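What I Learned Going Back to School at Fifty-Three

I have been meaning to write this post since December, and every time I sat down to do it I ended up rearranging my bookmarks instead. So let me just begin with the evening I signed up, and we will see where it goes.

I was sitting at the kitchen table with a cup of tea that I kept forgetting to drink, and I had the Endon evening college catalog open in front of me. They still print it, bless them, on that thin paper that takes the ink off on your thumbs. I had gone through it with a pencil and circled nearly everything: bookkeeping, beginning Italian, upholstery, local history, something called "Reading the Landscape" that I still don't fully understand. My plan was to pick something useful. My old job had ended in the spring, the severance was holding up all right, and I thought a sensible woman would take the bookkeeping.

I took statistics. I can't give you a very good account of why. I failed it once, when I was nineteen, and I had carried that around for a long time without looking at it much. I think when I saw it there on page 9, between Spanish and Stained Glass, I felt my face get warm, and I took that as a sign that I ought to go and find out what was in there.

The fee was $600 for the two terms, and I put it on the card before I could talk myself out of it.

The first night

The class met in the Landeg building, on the upper floor, in a room that had been set up for much younger people. The chairs had those little swing-over desks attached to them, and I am left-handed, so for the first few weeks I wrote with my whole body twisted around like a corkscrew. (There was one left-handed chair. It was in the back by the radiator. I found it in week four and guarded it from then on by arriving early.)

I expected to be the oldest person there and I wasn't, not by a good distance. I also expected that everybody else would remember their algebra, and they didn't either. Our teacher started the very first session by asking us to write down something we had once been told we were bad at, and who told us. We didn't have to read it out. She had us fold the paper up and put it in our bags, and then she went straight on to averages. I thought it was a bit much at the time. But I still have mine, in the zip pocket, and I have taken it out more than once.

What I wrote was "numbers," and the name of a man who has been retired from teaching for a very long time and would certainly not remember me.

How a grown person studies

I want to tell you about this part because it was the part I was most wrong about. I thought studying meant sitting still with a book until the material went in. That's how I did it at nineteen, and I would sit for hours and get up with nothing. It was like pouring water on a plate.

The Endon college uses an online practice program called Dundis, and I resisted it for weeks because I don't like being congratulated by a computer. You do a set of problems, it tells you which ones went wrong, and a couple of days later it hands you the wrong ones again, dressed up a little differently. I found it maddening. I would close the laptop and go water something. Then the midterm came along and I could do the problems I'd been nagged about and couldn't do the ones I had only read over in the book and nodded at. So I went back to Dundis with my hat in my hand, and by the end of the second term I had worked through 835 problems, which I know because it keeps a tally in the corner of the page. I am prouder of that number than of my grade.

What I do now is short sessions. Twenty-five minutes after breakfast, before the day gets its hooks in me, and then another stretch in the late afternoon if I have the heart for it. I close the book and try to write out what I just read in my own words, badly, on scrap paper. The bad version shows me the holes. Then I open the book again and look only at the holes. My daughter tells me they teach children to do this now, and I am glad for the children, and a little cross on my own behalf.

I also talk out loud. I explained standard deviation to the dog so many times that she leaves the room when I pick up the pencil.

A word about being bad at something in public

There was an evening, somewhere in the middle of the first term, when I put my hand up and asked a question that had been answered not two minutes before. I hadn't been daydreaming. I had been listening as hard as I could, and it had simply gone by me. A few people laughed, kindly I think, and our teacher said, "Good, I was hoping I'd get another run at that," and explained it a second way, with buses in it. The second way was the one that worked for me. Afterward in the stairwell a young man from the row in front said he hadn't followed it the first time either and had been planning to look it up at home.

I have thought about that stairwell a good deal. At work, for all those years, I was in meetings where people used words I didn't know, and I wrote the words down and looked them up later in private. We had a training system there, the Firow modules, where you clicked through the slides and took a quiz at the end that you could retake until you passed. I passed every one. I couldn't tell you today what a single one of them was about. I don't want to be unfair to the people who put them together, who I'm sure were working hard, but there was never a place in them for a person to say "wait, go back." I wonder how much all of us were carrying around that we had clicked through and never understood.

If I ran a company, which I am thankful I don't, I think I'd swap a good half of that for a room and a patient person and a whiteboard. And a few left-handed chairs.

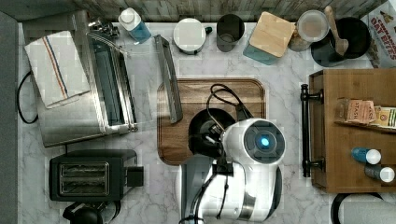 Filed under: Learning Later in Life

What comes next, and some answers to your emails

Several of you wrote after my last post to ask whether it's too late to start, and you gave me your ages, and I would like to say gently that I am not the person to ask. I don't know your knees or your bank account or who you have to be home for. I can only tell you that the time was going to go by for me regardless, and I have ended up at the other end of it knowing what a confidence interval is.

For those who asked about cost: look at your own local evening college before you look at anything online. Mine had a hardship rate that wasn't printed in the catalog, and I only heard of it from a classmate during the break. Ask at the desk. Ask about books too. The library in the Landeg building had 2 copies of our textbook that couldn't be checked out but could be read at the table by the window, and I did most of the first term that way before I broke down and bought a used one with somebody's grocery list in the back.

For the reader who wanted to know if I get nervous before exams: yes, terribly. I eat toast. I get there much too early and walk around the parking lot. It hasn't gotten better, but I've stopped waiting for it to.

I've signed up for the next course, which goes on from where this one stopped and has the word "regression" in the title. I chose it partly because our teacher is the one giving it. I'm also going to take the landscape class, if it doesn't land on the same evening, mostly so I can report back on what it is.

The new catalog should be out soon, and I already have the pencil sharpened. If any of you are in the Endon area and thinking of the statistics class, write to me first and I'll tell you which chair to go for.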